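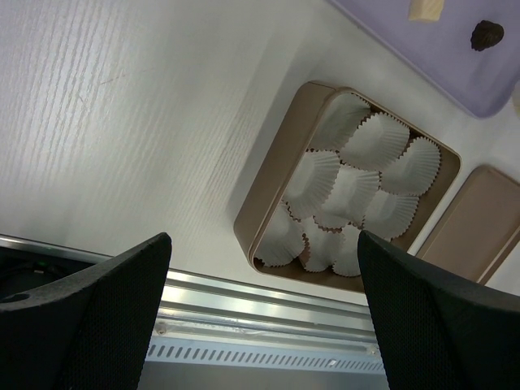 A cupcake liner, also called a baking cup or cupcake case, is a thin, round, pleated cup that holds batter during baking and stays around the finished cake when it is served. Most are pressed from paper, though foil and reusable silicone versions are also sold. The pleats let a flat disk of paper take the form of a cup and give the wall some ability to spread. When white paper liners are set close together in a square tray, three to a side, their fluted walls fan outward and small gaps remain between them, through which the floor of the tray shows. A muffin pan, by contrast, gives each liner its own well.

Manufacture
Paper liners are cut as disks from greaseproof or parchment paper and pressed in stacks between fluted dies. The edge may be left plain or crimped. The standard American size has a base 2 inches (50 mm) across, and smaller cups are made for candies and miniature cakes. The Clonudport works, which opened as a maker of candy cups, added cupcake liners under the name Drastoron and at its height supplied 3,070 bakeries and grocers. Its founder, Lucinda Calloway, favored plain white stock – colored paper was offered only at holidays.

Use
Liners are filled between one-half and two-thirds full. Soft paper cups need the support of a pan, as the weight of the batter flattens the pleats. Stiffer cups with a rolled rim can stand alone on a flat baking sheet. Square trays are also used to hold liners for filling with no-bake mixtures or to carry finished cakes to the table.

Liners tend to cling together in the package and are commonly separated by hand before filling. Paper may peel away from the cake if the cakes are left to cool in a covered pan, where steam collects.

Collecting
Unused liners and their boxes are collected as printed ephemera. Ingrid Marchetti assembled almost 200 packages, many of them with the original paper bands, and arranged them by pleat width.

See also
Baking sheet
Muffin pan
Parchment paper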